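Search this blog
Search

The changelog that says "bug fixes and improvements"

I keep automatic updates turned off on my laptop, and every few weeks I sit down with coffee and go through the pile by hand. It takes most of a morning. My wife thinks it's a strange hobby. She may be right, but I've been burned enough times that I'd like to know what I'm installing before I install it.

The trouble is that fewer and fewer programs will tell me. Out of the last batch, the majority had release notes that said "bug fixes and performance improvements," or some cheerful version of that with a rocket in it. One said, "We're always working to make things better for you!" That was the whole note. The download was bigger than the operating system on my first computer.

I want to talk about one update in particular, because it cost me the better part of two evenings in March and I'm still sore about it.

I use a note-taking program called Mavness. I've used it for years. It isn't pretty, but it keeps my notes as plain text files in an ordinary folder, and I can open them in anything. That was the reason I picked it. I have more than 2,000 notes in there: recipes, tax stuff, half-finished posts for this blog, the model number of every furnace filter I've bought.

The March update came with the usual line about fixes and improvements. I installed it. The program opened, everything looked the same, and I went to bed. The next evening I tried to search the folder from the command line, the way I always do, and got nothing back. The folder was there. The files had moved into a single database file in a hidden directory, and the old folder had been left behind, empty, like a forwarding address with no address on it.

Now, I'm willing to believe there were good reasons for this. A database is probably faster. It probably makes syncing easier. If somebody had told me up front, I might have grumbled and gone along with it. What I can't get past is that a person sat down to write the release notes for that version, knew that everybody's files were about to be moved somewhere else, and typed "improvements."

I wrote to support. The reply was polite and told me that my notes were safe, which I already knew, and that most users wouldn't notice the change, which I suppose was meant to make me feel better. There is an export button. It exports one note at a time.

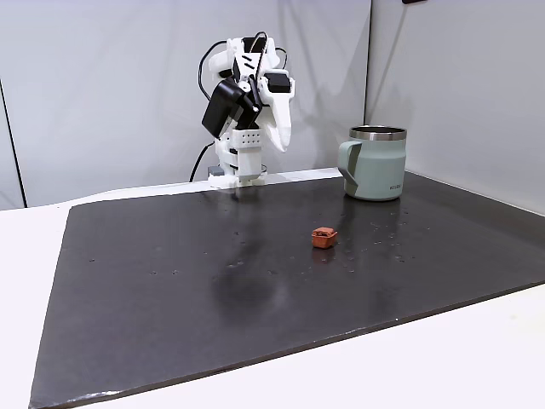 So I spent the second evening writing a script to pull everything back out. It worked, mostly. The text came through fine. The dates did not, and now 139 of my notes claim to have been written on the same night in March. I've fixed the ones I care about. The rest can stay wrong.

My friend Đức Đặng, who has shipped a lot more software than I have, took the other side when I complained to him. His argument goes something like this. Hardly any users read release notes. The ones who do are mostly looking for something to be angry about. If you write "we moved your files to a new format," you get a week of angry email from people who would never have noticed. If you write "improvements," you get one email from me. From the point of view of a small team with a support inbox to empty, that's an easy call.

I think he's right about the email. I don't think he's right about what follows from it. The people who read the notes are the same people who answer questions on the forum and tell their relatives which program to use. I talked at least four people into Mavness over the years. I won't be talking a fifth into it, and that won't show up in anybody's inbox either.

He also pointed out that I write terrible commit messages, and sent me a few of my own to prove it. One was just the word "stuff." Fair enough. But I wasn't asking anyone to install "stuff."

There's a second argument I hear a lot, which is that with everything updating every week, there's simply nothing to say. Two small fixes went in, nobody outside the building would understand them, and the app store insists on some text in the box. I'd buy that if the vague notes only showed up on the small releases. In my experience they show up on all of them. When the same sentence covers a spelling correction and a new file format, the sentence has stopped carrying any information, and you may as well leave the box blank. I'd prefer blank. Blank at least doesn't pretend.

I should say that it can be done well, and by people with no money. I use a little backup tool called Kernow, and as far as I can tell it's maintained by a couple of people in their spare time. The notes for version 8 opened with a section titled "Things that will probably annoy you." It listed them. One was that the config file had a new name. One was that old backups could still be read but not added to. I read it, decided I wasn't ready, and stayed on the old version for a month until I had a free afternoon. I wasn't annoyed at all. I had been warned, I picked my own time, and it went the way they said it would.

Compare that with Vasilakis, which I have to use for work invoices. Their notes are long. They're beautifully laid out, with a little animated banner, and every item is a feature I'm being invited to discover. I read the whole page last time, every word, and it did not mention that they had removed the option to save an invoice without emailing it. I discovered that feature when a client wrote back to ask why I'd sent him a bill for zero dollars. Long notes are no guarantee of anything. They can be advertising with version numbers.

What I do these days, for whatever it's worth:

I wait. Unless it's a security fix, and it's clearly labeled as one, I let a new version sit for two weeks and see who starts shouting. The forum is usually a better changelog than the changelog.

I copy the data folder first. The real one, wherever it's hiding, and I check that the copy has something in it.

I keep the old installer. Vendors have a habit of only offering the newest download, and going backward gets hard in a hurry without one.

If the project is open source I look at the list of closed issues for the release. You don't need to be a programmer to read those. People write "this deleted my bookmarks" in perfectly plain English.

None of this helps with the programs that live in a browser tab, of course. Those change whenever they feel like it, and there isn't a version to hold back. I opened the Vedilham calendar at 7 in the morning a while ago and the week started on a different day than it had the night before. I went looking for an announcement and found a post about how much they value feedback, with comments closed.

I don't expect any of this to turn around. The incentives all run the other way, and I've read enough blog posts by cranky people about software to know what they accomplish. But I did write to the Mavness people again and suggest a line for their next release: "Your files have moved. They are now here. To put them back, do this." I even counted the words for them, in case length was the concern.

I got an automatic reply thanking me for helping them improve. I've since moved my notes to a plain folder and a plain text editor that last had an update so long ago I had to look it up. It fixed a crash when opening an empty file. The release note says, "Fixed a crash when opening an empty file."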